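Section 4: Folding and Storing Knitwear

4.1 Scope

This section applies to jumpers, cardigans and other knitted tops received into the Skurau Household Linen and Clothing Service. Woven shirts and trousers are dealt with in Section 5. Members of staff who have not yet folded knitwear under supervision should speak to Myung-ja Ha before starting.

Knitted garments are to be folded and are not to be placed on hangers. Prolonged hanging stretches the shoulders and lengthens the body of the garment.

4.2 Laying out

1. Choose a soft, clean surface large enough to take the garment with both sleeves extended. A plush blanket is suitable, and a printed one may be used provided the dye is fast.

2. Remove rings, bracelets and wristwatches.

3. Put the garment down and find the small tag. On the mustard-yellow sweater used throughout this section, it is white and shows up clearly against the knit. 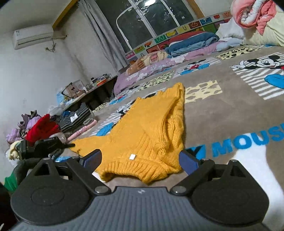

4. Draw the hem towards you and open out any part of the body that has doubled over on itself. Work with flat hands from the middle outwards. Ribbed bands should be eased into line and never pulled, as they lose their grip quickly if stretched.

Caution: Do not lift a heavy knit by the neck or by one shoulder. Support the weight from beneath.

4.3 Sleeves

5. Take one sleeve near its end and raise it clear of the body. A cable-knit sleeve is bulky and will drag the fabric beneath it if it is slid across. 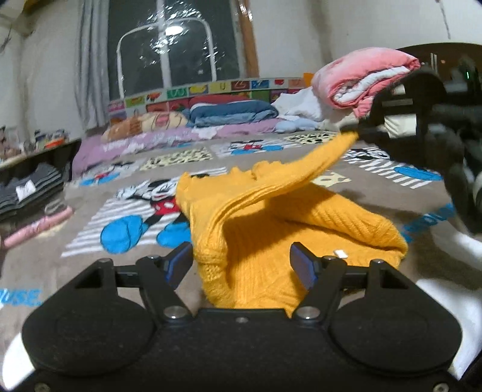 6. Bring the sleeve down across the back of the garment and turn it at the elbow so that it runs parallel to the side seam. Repeat for the other sleeve. The cuffs should finish inside the line of the hem.

Note: Where the sleeves are unusually long, make a second turn. Do not tuck the cuff into the neck opening.

7. Fold the body in half from hem to shoulder. Very thick garments may be folded in 3.

4.4 Sorting and shelving

8. Keep the garment in hand apart from clothes still waiting to be sorted. Loose straps and fastenings in a pile catch easily on open stitches.
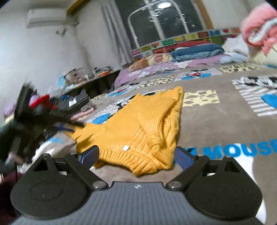
9. Place folded knitwear on a low shelf, heaviest items at the bottom. No stack should exceed 5 garments.

10. Garments that have been washed must rest flat for 24 hours after drying before they are shelved.

Caution: Do not store knitwear in sealed plastic bags. Cotton storage bags may be requested from Shivam Dixit.

11. Enter any pulled threads or holes in the repairs book and pass the garment to Si-eun Gil. Shelves are emptied, wiped and restacked each January.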